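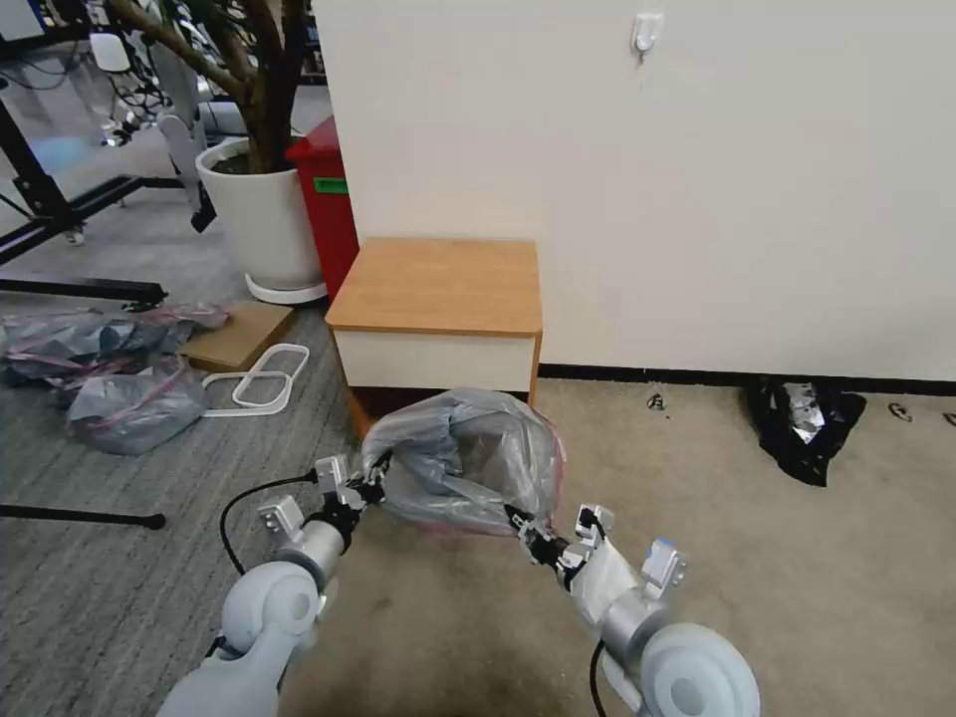

Gray plastic bag with a red zip-lock stripe, held up by the cabinet.

29th January phones, reviews 5 comments
Posted by admin

I have been using the Flisier 16 as my only phone for a little over two months now, so it is time to write down what I think of it. I bought it from the Csizmadia store in Ostinville with my own money. They had the blue one and the black one in stock and I took the black one.

The 16 replaces the Flillach I had been carrying for almost three years. That phone still works, but the battery would not get me through an afternoon and the updates stopped last April. I looked at getting the battery changed. The shop wanted more than half of what I would pay for a new midrange phone, so I passed.

Battery life is the main reason to buy this one. I take it off the charger at six in the morning and it is usually near 50 percent when I go to bed. That is with a lot of messages, some maps and an hour or so of podcasts. If I use the hotspot on the train it drops a lot faster, and the back gets warm near the camera. Charging to 100 takes a while with the adapter in the box. I use an old laptop charger and it is quicker.

The screen is fine. Colors are a bit strong out of the box, so go into display settings and switch to Natural. Auto brightness is too dim indoors and I ended up turning it off. Outside in the sun I can read it without any trouble – my old Flillach was bad at that.

Camera: good in daylight, average at night. It smooths faces too much even with the beauty setting off. Video is steady enough if you are walking slowly. There is a macro lens that I tried twice and have not opened since.

The software is my biggest complaint. It came with a pile of games and a second app store, and that store keeps sending notifications until you disable it under Apps > Special access. The keyboard also went back to the default after the first update, and I had to set it again. I have had one random restart, during a call.

Call quality is good and the speaker is loud. It has no headphone jack. The fingerprint reader is on the side and works well except with wet hands.

I would buy it again at the sale price, but not at the full one. Next month I want to try the official case and see if it fits my car mount – the cheap one I have now covers part of the power button.

Share 16 shares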